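Topic: Capsule wardrobe after downsizing, anyone stuck with it?
Board: Home and Storage > Closets and Clothing

masby_lane
We moved in July from a house with three closets to an apartment with one. I got my clothes down to 54 pieces, not counting socks and underwear. It worked for a few weeks. Now the weather has turned and I keep wanting things I gave away. Has anyone kept a small wardrobe through a full year in a place with real winters? What did you keep that you didn't expect to need?

Wayne Zacharias
Three winters so far. I store off-season clothes in two flat bins under the bed and don't count them toward the total. People who say 54 pieces for the whole year either live somewhere mild or do laundry every other day. I would keep two coats minimum, one for wet weather and one for cold.

tworackrule
Disagree on the bins. If it's in a bin it still takes up space and you still own it. I put everything on one rail, and when the rail is full something goes. Mine holds coats at the left end, shirts in the middle, pants at the right. I know at a glance what I have. With bins I forgot about two sweaters and bought the same ones again.

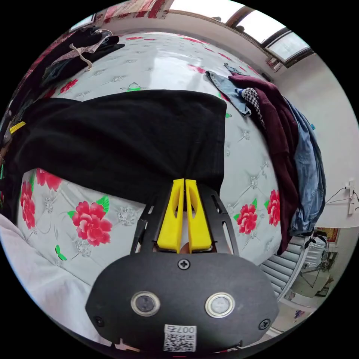 My rail is a Nallau, the heavier version with the lower shelf. Shoes go on the shelf. I had a cheaper one before and it leaned once the winter coats were on it. If you rent and can't drill, get one with a wide base.

masby_lane
How long is the rail? We have one wall free and the radiator takes up part of it.

tworackrule
Mine is 54 inches. You need a little clearance at each end or the hangers scrape the wall.

gauthier_b
A rail in the open is fine until you have a cat or a kitchen in the same room. My shirts smelled like onions for a month. I went back to a closed wardrobe with doors and I don't miss the rail at all.

Wayne Zacharias
Same here with dust. The shoulders of anything dark go gray if you don't wear it every week. You can buy covers, but then you can't see anything, so you might as well have the bins.

tworackrule
I wear everything every week or two. That's the point of owning less.

Wayne Zacharias
You wear a wool coat every week in August?

tworackrule
No. The coat gets a cover in summer. One cover.

Adhiambo Mosoti
I've done this twice, once badly. The first time I followed a list from a book and ended up with 20 tops that all needed ironing. The second time I wrote down what I wore each day for a month and kept what was on the list. It was boring stuff, but it was what I wore.
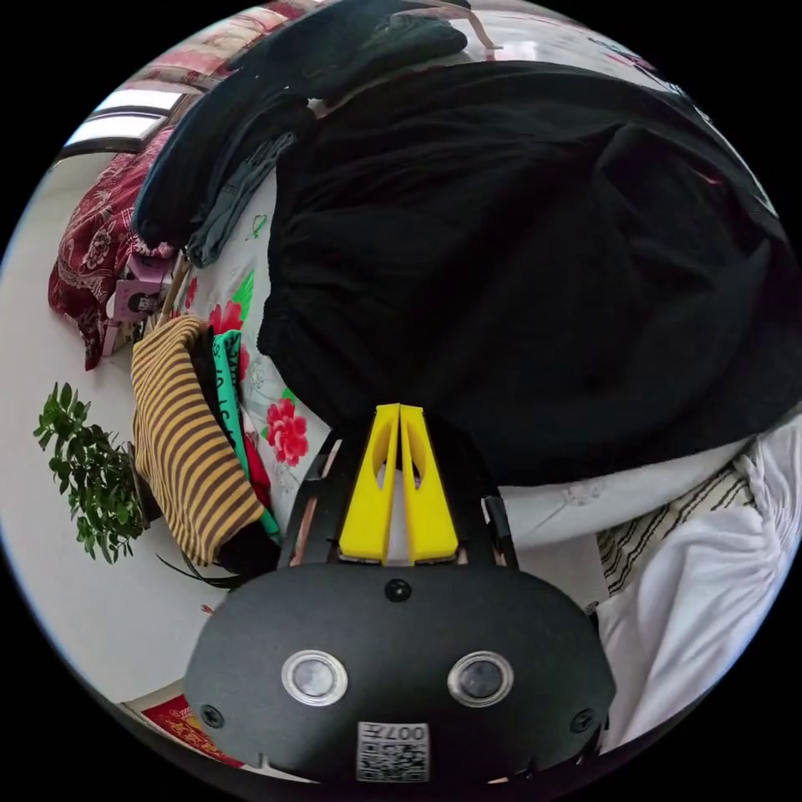

My advice to masby_lane is to sort by color before you sort by type. Most people have far more of one color than they think, and that is where the easy cuts are. Do it on the bed in daylight, because in lamplight half of it looks the same. Put a black piece down with a dark navy jacket near it, like in my picture, and you can tell them apart, but in my old closet I was forever pulling out the wrong one. After that I moved everything navy to one end and stopped buying black unless I was replacing something.

masby_lane
That is useful. I think I have nine black tops. I'll lay them all out tonight.

gauthier_b
Keep the nine black tops. Nobody will notice you're repeating them.

Adhiambo Mosoti
They fade at different rates, though. Two of mine were brown next to the new one. Those went to the rag bag.

zelora22
Can I ask about money? I sold most of what I cut and made $1,608 over one spring, mainly from two coats and some boots. Everyone here talks about donating. If you have decent labels it's worth the hour it takes to list them.

Wayne Zacharias
An hour each? I listed 14 things and sold four. By the time I paid for mailers and drove to the post office I'd made enough for lunch. I donate now.

zelora22
An hour for a batch. Measure everything first and write the measurements in the listing. Most of the questions I got were about sleeve length and inseam, and they stopped when I did that.

masby_lane
I don't own anything worth that much but I may try it with the boots. Update on the radiator wall: I measured and there is room for the rail if I move the bookcase. I'm going to try the rail for coats and one bin for summer things.

tworackrule
One bin is how it starts.

Wayne Zacharias
One bin is fine. Write what's in it on the end that faces out.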